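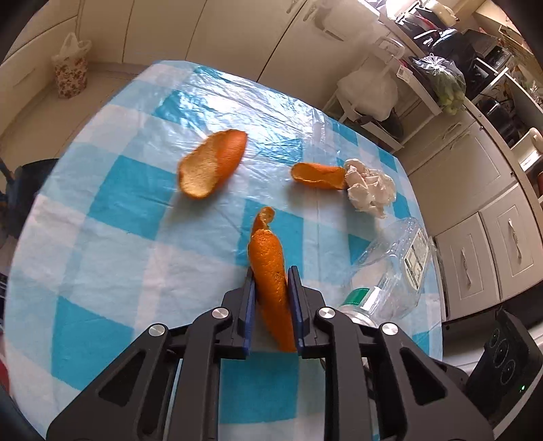 Orange peel, checkered cloth.

The bus to Sonlow was supposed to leave at 3. It didn't. Snow on the pass, the woman at the ticket window said, and pulled the blind halfway down. Not closed. Just done talking.

So I sat. December, wet socks, my aunt's clock in a shopping bag between my feet. It still ticked. I'd wrapped it in two sweaters and you could hear it anyway, a man across the aisle kept looking at the bag, then at me, then the door.

"It's a clock," I said.

"Sure," he said. Moved down a seat.

Room 521 was where she'd kept it. Top floor of the old hotel in Restberg, rented by the month, then by the year, then they forgot to ask. She left me the clock and a note. Take it to Sonlow, the shop by the bridge. He'll know. No name. She never wrote down names, she said people changed them.

I had 20 dollars and a return ticket. Bought a coffee. Bought an orange off the counter becuase it was the only thing with any color.

The lights went once, came back. Somebody's kid laughed.

Then the clock stopped.

I didn't notice right away. You don't. You notice the room got bigger. The man noticed first - he was standing up, hat in his hand.

"When did she die?" he said.

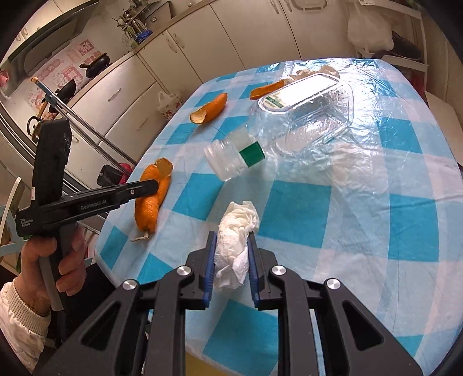

Zoëga, no. 3

I told him. Tuesday's child, she used to call herself, as if that explained the smoking. He didn't laugh. He sat back down, the near seat this time, and held his hands out for the bag. Big hands, a nick on the thumb, oil in the creases.

"You're the shop," I said. "By the bridge."

"Was. Sold it in the fall. I was comming up to tell her."

He unwrapped one sweater, then the other, and put his ear against the glass. Outside an engine turned over, quit, turned over again. The blind went up.

"Sonlow," the woman called. "If you're going, go."

I looked at him. He had the back off already, a tiny screw between his lips, and he shook his head, not at me, at something in the works.

We let it go without us.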